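How to Spool Braided Line onto a Spinning Reel

By Elvia Sandoval
Jun 23, 2024

Braid is slippery. Tie it straight to a bare metal spool and the whole lot can spin round under load, which feels like a drag fault and isn't one. A few turns of mono underneath cure that. The job takes half an hour at the kitchen table.

What you need

A spinning reel, clean and with the drag knob done up
A spool of braid (I use Jillari eight-strand)
A few metres of cheap mono for backing
Sharp scissors or braid cutters
A damp cloth
The butt section of your rod

Step 1. Fit the reel to the butt section and run the mono through the first ring. Open the bail arm before you tie anything. If you forget, you will have to cut the knot off and start again.

Step 2. Tie the mono to the spool with an arbor knot. Wet it, pull it down and trim the tag end short. Close the bail and wind on enough mono to cover the bare metal, plus one more layer.

Step 3. Join the braid to the mono with a double uni knot. Six turns on the braid side, four on the mono side. Draw it up slowly and trim both tags. The join should lie flat when you wind over it.

Step 4. Put a pencil through the braid spool and get someone to hold it, or stand it in a line winder. The Drorik clamp-on winder is fine for this. Set the tension so the spool turns only when you pull.

Step 5. Hold the braid in the damp cloth just ahead of the reel and wind steadily. Keep firm pressure on the whole time. Loose turns bury themselves on the first hard pull and give you wind knots on the cast.

Step 6. Stop every so often and look at the spool side on. The line should build up level from front to back. If it is heaping towards the front or the rear, add or remove a shim washer under the spool and carry on.

Step 7. Stop when the line is 2 mm below the lip. An overfilled spool throws loops. An underfilled one costs you distance.

How much line

My old Mendoza reel holds roughly 400 metres of thin braid with no backing, far more than I need for the estuary. I fill the bottom half with mono and put the braid on top. When the top end wears, I reverse the braid onto a second spool and fish the unused end.

Before you fish

Slacken the drag, then set it with a spring balance through the bent rod. Make the first dozen casts gentle ones with a medium lead. I did mine off the wall at Clestunau in July last year and had no tangles all session.

Check the first few metres for fluff after each trip and cut back anything that looks worn. 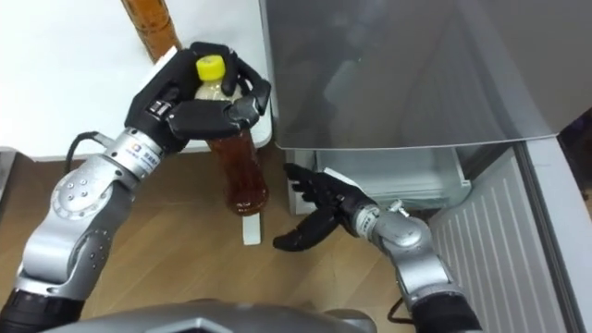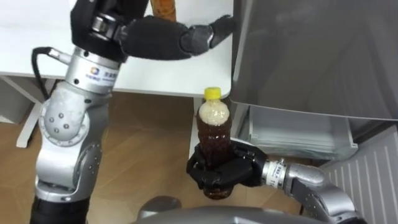
First, a bottle with a yellow cap held in a black robotic hand; second, two robot arms and a white tabletop.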